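Bedroom cell: what we changed in December

The bedroom cell at Clunside is running again after its yearly service. Marcelino Sotomayor took off the right forearm covers, cleaned the elbow joint and put new grease in the wrist. The full job took 5 hours, most of it spent on cables. After that he set the arm's zero position again, using the edge of the mattress as reference.

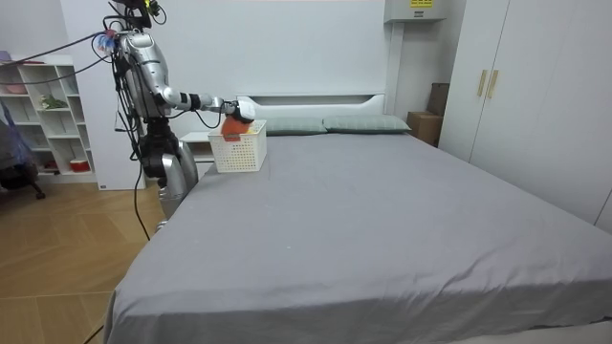 Right arm over the basket, with an orange item at the rim.

The basket has a fixed place now, on the left edge of the mattress close to the pillows. Please put it back there after you change the sheet — the reach check depends on it. Rokeya Barua has written the new grip limits in the cell book, on the page after the wrist settings. For plush items the closing force stays at 185 on the Kistodo scale until we have more data.

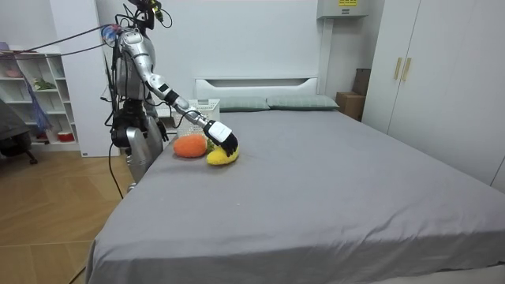
Hand lowered to the yellow plush fruit, basket behind.

Before each start, look at the cables on the floor and move them away from the robot's feet. The arm counter stood at 1,226 cycles when the service was finished. Rokeya will check the wrist screws again after the next 100.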